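**Flolside says its two-armed bench now looks after itself. Its technicians are less sure**

July 12, 2018

Flolside has put out a cheerful notice about the two-armed handling bench at its Trolitz site, claiming that upkeep has been cut to "a quick look and a wipe". The people who do the looking and wiping tell it differently.

The bench sorts kitchen goods for Stoltance, a mail-order firm, and has been running since March. According to the notice it has logged 700 hours with no unplanned stops. Ask what counts as unplanned and the answer gets longer. A stop that a technician calls before the software does is put down as planned, even if it was called in a hurry.

"I stopped it twice last week for the cable on the wrist," said Daryna Semeniuk, who works the early shift. "Both of those were planned, on paper. I planned them as I was walking over."

Cables take up most of her list. Each arm has one running outside the casing to the gripper, and it needs enough slack for the wrist to turn but not so much that it catches on the goods. The slack is set by hand. Flolside's guide gives a length for it, which Semeniuk says suits an arm that never reaches behind itself.

Then there is the mat. It is clamped at the table edge, and if the clamp goes on badly the mat puckers. Njål Sjögren, who set up the bench, wants it pulled flat before every shift. The daily sheet allows 5 minutes for this and everything else: grippers, flanges, bases, lights.

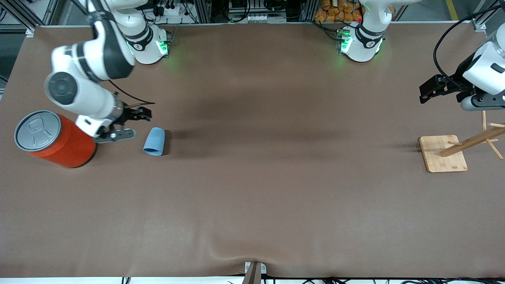 Sjögren would like that time doubled. He also wants the gripper fingers checked against a gauge each morning. The present method is to close them on a cup and see if it slips, and a cup, he points out, can be picked up quite well by fingers that are out of true.

Flolside's Ekow Aryee said the sheet was "under review" and that green lights on both bases showed the arms were healthy. Semeniuk's view is that a green light tells you the arm has power and no fault it knows of. It has nothing to say about a loose cable or a ruck in the mat.

The firm plans to offer the same bench to other customers, with the same sheet. It would not say who had timed the checks.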